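Carpet take-back moves to the Goh Street depot

From January the carpet take-back will run out of the Goh Street depot instead of the lot behind the Flornau building. The lot is being repaved and will be closed until spring. Hours stay the same, 9 a.m. to 2 p.m. on Sunday, and the gate still closes at 1:45 so the last cars can unload.

The depot is easier to get into with a trailer. Come in from the Irevine side, keep left past the salt shed and stop at the yellow line. If you have a roll longer than your vehicle, call the office first and we will open the side door. Rolls go on the rack, loose pieces go in the cage, and underlay goes in the blue bin on its own. Please don't leave anything at the gate outside hours. It gets rained on, and a wet roll can't go into the load.

We took in 245 rugs and carpets last fall, up a good deal on the spring. Most were wall-to-wall carpet pulled out of bedrooms and hallways. A fair number were area rugs in decent shape, and those went to the reuse room, where they sell for $3 and up. The rest was baled and sent on. The full load came to nearly 695 pounds of nylon pile after sorting, and a larger amount of polypropylene that we didn't weigh separately.

A few people asked how to tell what a carpet is made of. The label on the back is the best place to look, but on older carpet it has usually gone. You don't need to work it out yourself. We have a tester at the depot and it takes a few seconds per piece. Wool is the one we'd like you to mention if you know, as it goes to a different buyer.

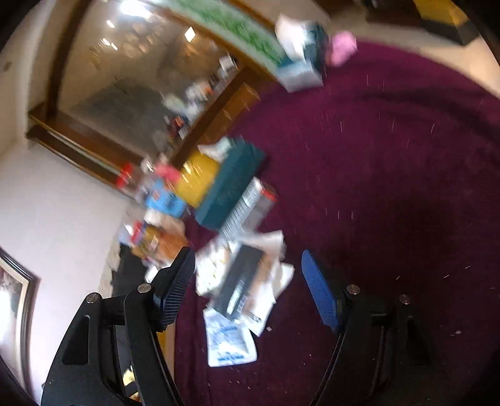 Dark carpet shows lint quickly. Vacuum before you roll.

Getting a carpet ready is mostly a matter of cleaning and cutting. Vacuum the top side twice, the second time across the first. Pull out tacks and staples from the back with pliers, and check the edges again after you think you're done. We had to turn away one load in the fall that still had a full strip of tack board attached. Cut wall-to-wall carpet into strips no wider than four feet, working from the back with a hooked blade. Roll each strip with the pile facing in and tie it in two places with string. Tape is fine too, but not wire.

We can't take carpet with mold, carpet that has been in a flood, or anything glued down that came up with pieces of floor stuck to it. Bath mats and rubber-backed door mats are also out. Carpet tiles are accepted now, which is new. Stack them face to face and keep the stack low enough for one person to lift.

Skudetex, the mill that buys our nylon, has asked for a steadier supply and will send a truck every month through the spring instead of once a season. That means we should no longer have to stop taking rolls halfway through the day, as happened twice last year. The depot can hold up to 300 rolls between pickups.

The fee stays at $5 a carload for residents. Area rugs going to the reuse room are free to drop off. Landlords and contractors pay by weight and need to book a time, and the booking sheet is at the front desk or can be mailed out on request.

Anyone who wants a hooked blade or a pair of knee pads can borrow them from the tool library on the ground floor. Both are two-day loans. The pads were all out for most of October, so it's worth calling ahead - the desk will hold a pair until closing time.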